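How Robots Learn From Examples

Think about how you learned to tie your shoes. Somebody probably showed you, and then you tried it yourself. You may have watched a few times and then practiced until your fingers knew what to do.

Many robots learn in a similar way. People show them how a job is done, and the robot's computer looks for patterns in what it was shown. The big difference is that a robot usually needs a lot more showing than you do.

What is an example?

To a learning robot, an example is a recording of one try at one job. Say the job is moving a book from one end of a counter to the other. The recording has two main parts. The first part is what the robot's camera saw. The second part is how every joint in the robot moved while the camera was running.

A joint is a place where an arm can bend or turn, like your elbow or your wrist. The computer saves the position of each joint many times every second. When the try is over, the pictures and the joint positions are matched up by time. Now the computer can see that when the book looked like this, the arm did that.

One recording is called an episode. A big collection of episodes is called a dataset.

Who does the showing?

At a workshop called Grulia, in the town of Prastport, a small team collects examples for a project named Prestow. Meriem Zaki is in charge of the list of jobs. Gijs Verstraete and Amr Shawky take turns driving the robot. They wear a headset and hold a controller in each hand. When Gijs moves his right hand, the robot's right arm moves too. This is called teleoperation, which means working something from a distance.

Each episode lasts up to 15 seconds. Then the room is reset and the driver starts over. A driver works for one hour in the morning and one in the afternoon, with other work in between. It takes a lot of attention, and tired drivers make sloppy examples.

In June the team recorded 1,673 episodes. They threw out 326 of them. In some, the arm bumped something and the driver had to stop. In others, the driver paused too long to think. If the team left those in, the robot might learn to pause there too.

Practicing in a pretend room

A real robot is heavy and costs a lot of money. If it knocks a cup off a counter, somebody has to sweep the floor. So a lot of examples are gathered inside a computer, in a simulation. A simulation is a bit like a video game. The walls, the floor and the robot are all drawn by the computer, and rules in the program decide how things fall, slide and bump.

Resetting is easy in a simulation. You press a key and every object jumps back to its starting place. You can also change the room. The Prestow team has 12 different rooms, and Anas Ramadan builds new ones when the drivers have used the old ones too often. He changes wall colors, moves furniture and puts different things on the counters. If every example came from the same room, the robot might only be able to work in that room.
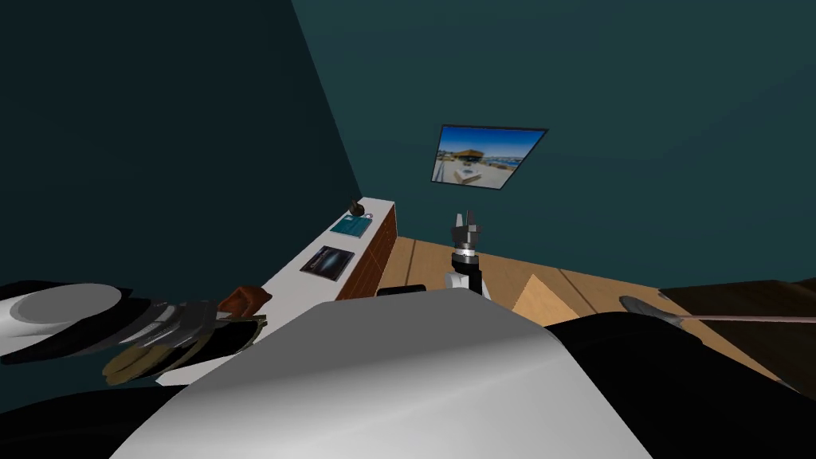 Image: Prestow project / Grulia, Prastport. Computer simulation.

The view in this room is from close to the robot's body, so the gray-white panel at the bottom is part of the robot. Its two arms end in different kinds of hands. The one standing up in the middle has a gripper with two fingers, and the one on the left has several slender fingers. A two-fingered gripper opens and closes, a little like a clothespin. A hand with more fingers can hold things in more ways, but it has more joints to record.

What happens next?

Taha Younis checks each episode and gives it a label in plain words, such as "pick up the teal book." Then the whole dataset goes into a learning program called Radwan. The program makes a guess about how the arm should move, compares its guess with what the driver did, and changes itself a little so the next guess is closer. It does this over and over, often all night long.

After that comes a test. The robot gets a job to do and no one drives it. If it keeps missing, Meriem looks at which kinds of examples are missing from the dataset and adds those jobs to the list for the drivers.

Words to know

Dataset: a large collection of examples
Episode: a recording of one try at a job
Gripper: a robot hand that opens and closes
Simulation: a pretend world made by a computer
Teleoperation: controlling a machine from a distance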